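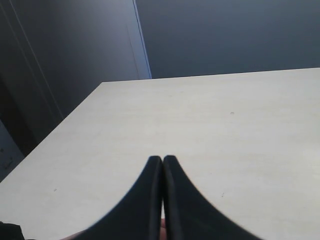
Menar has confirmed that its evening talk show Salgado Tonight will return for a third season with a shorter running time and a rebuilt studio. The program drops from 89 minutes to an hour, including ad breaks, and moves to a 9 p.m. start. The host's couch, in use since the first episode, has been retired. Guests will sit at a table with a pale off-white top, much like the one in the photo, and the host will take the side nearest the band. Menar said the couch gave camera operators poor sightlines whenever more than two guests were seated, and that reaction shots often had to be picked up from the wide camera and cropped later.

2 comments | 6 shares

The broadcaster set out the changes in a programming note to affiliates and advertisers. Under the revised format, each episode will carry three interview segments and one live performance. The viewer mail segment has been removed from the broadcast and will run online only. The opening monologue stays but is capped at six minutes, down from a length that varied by episode and that, according to the note, made the first ad break hard to schedule.

Salgado Tonight is recorded at the Akby studios and goes to air the same evening. Last season, two episodes went out late after interviews ran over and the edit was not finished by the scheduled start. The shorter program is meant to leave more time between the end of recording and the delivery deadline. Recording will begin at 4 p.m. and the audience will be seated from 3:15 p.m.
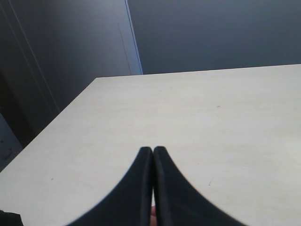
CAMVILLE, August - Work on the new set is under way in Studio 3 at Akby, with camera rehearsals to follow once the lighting grid has been signed off. The band riser has been moved from the back wall to the left of the audience, and the fixed pedestal camera behind it has been replaced by a second position on the floor. The house band will keep its current lineup. Audience capacity falls slightly, as the first row has been taken out to make room for the camera track.

The backdrop has changed as well. The painted skyline used in the first two seasons will give way to a plain curtain for interviews and a screen for performances. Menar said the skyline caused flicker on some home sets when the camera moved, a fault viewers reported several times during the first season. Repainting reduced the problem but did not clear it.

No change to the host's contract was announced. Entertainment sites had reported during the break that the host was in talks to leave for a rival network's morning program, and that the show would be rested for a year. The note does not deal with those reports directly. It lists the host as presenter and executive producer for the full season, and says guest bookings for the opening week are complete. Names will be released closer to air.

The note also covers the seating of former guests who left the program on poor terms. Two interviews ended early last season, and both were broadcast in edited form. From the new season, a segment that stops before its planned finish will either be shown as recorded or not shown at all, and the decision will rest with the network's standards department. Publicists have been sent the wording along with the booking form.

Ticket holders from the postponed season finale will be given first choice of dates. Their original booking numbers remain valid and can be entered on the Salgado Tonight ticket page. General release opens afterward, with a limit of six tickets per booking. The minimum age for the studio audience is unchanged.

Repeats from the second season will fill the slot until the new episodes are ready. These will run at the old length, so the programs that follow will start later than usual during that period. Menar said updated listings have been supplied to guide services - viewers who record the show by time instead of by title should check their settings.

Entertainment > Television > Talk Shows > Salgado Tonight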